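February 6, 2025

What I learned from moving the kitchen shelf

Hello again from my cold little apartment! Thank you to everyone who wrote back after the last letter with your soup advice. I made the lentil one twice and I'm still finding lentils in the silverware drawer, so it was a success by my standards.

This month I want to talk about rearranging. I've been in this place since July and I put everything down on the first day pretty much where the movers dropped it, and then I lived like that. The big bookcase blocked half the window. The table was so close to the stove that I could stir a pot without getting up (handy, I admit, but my sleeves did not enjoy it). I kept saying I'd fix it on a free weekend, and then the free weekend came and I had a cold, and so on until last week.

What got me going was a shelf. I'd been looking at one from Rustik for ages, the open kind you hang on the wall, and it finally went on sale for $219. I measured the wall before I ordered. I measured it again when the box came. Then I held the thing up and saw that the only spot where it fit was behind the table, so the table had to go, and once the table went the bookcase was in the way, and by dinnertime I had every stick of furniture I own in the middle of the floor and a cat sitting on top of all of it.

If you're about to do the same, start with paper. I drew my room on the back of an old calendar page and cut little shapes for the furniture, and I pushed them around over coffee until I liked it. It took me 2 hours and I enjoyed every minute. Don't forget the doors! I had a beautiful plan with the dresser by the closet, and the closet would have opened as far as my elbow.

Second thing: look at the room from where you really spend your time. I always planned from the doorway, as if I were a guest walking in. But I'm hardly ever in the doorway. I'm on the couch, or at the sink, or lying in bed at 6 in the morning wondering if I left the laundry in the washer. So I sat in each of those places for a few minutes and just looked. From the couch I was staring straight at the trash can. Seven months of that!

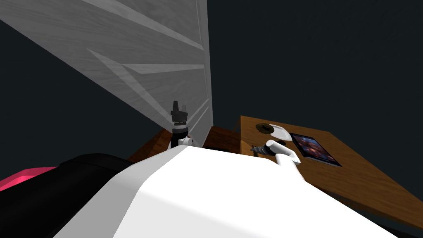

Two arms reaching toward the furniture, in a computer-rendered room.

Now for the money part, because a few of you always ask. A neighbor had a design firm called Sondura quote her on redoing her living room, which is the same shape as mine, and the number was $1,710 before a single cushion. I'm sure they do lovely work. I spent the shelf money plus $60 on a rug from Coşkun, the shop by the bus station with the rolled-up carpets in the window, and I'm very happy. The rug is a little too orange. I've decided I like orange.

One warning about felt pads. I bought the stick-on kind made by Fedeck for the bottoms of the chairs and they slide beautifully, but clean the chair legs first or they'll peel off by the next morning and you'll find them stuck to your socks. I found one at the grocery store — on me, I mean.

The bookcase is on the long wall now, and I get the whole window back, and the light reaches all the way to the rug around lunch. The table is under the new shelf, where I bump my head if I stand up too fast. I'm still getting used to it. The cat has claimed the spot where the table used to be and sits there like there's something to see.

Next month I'll get to the hall closet, if I'm brave enough to open it. In the meantime, write and tell me what you've moved lately, or what you've been meaning to move since forever. And if anyone knows how to get a plant to forgive you for taking it away from its favorite corner, please send help, the fern is sulking.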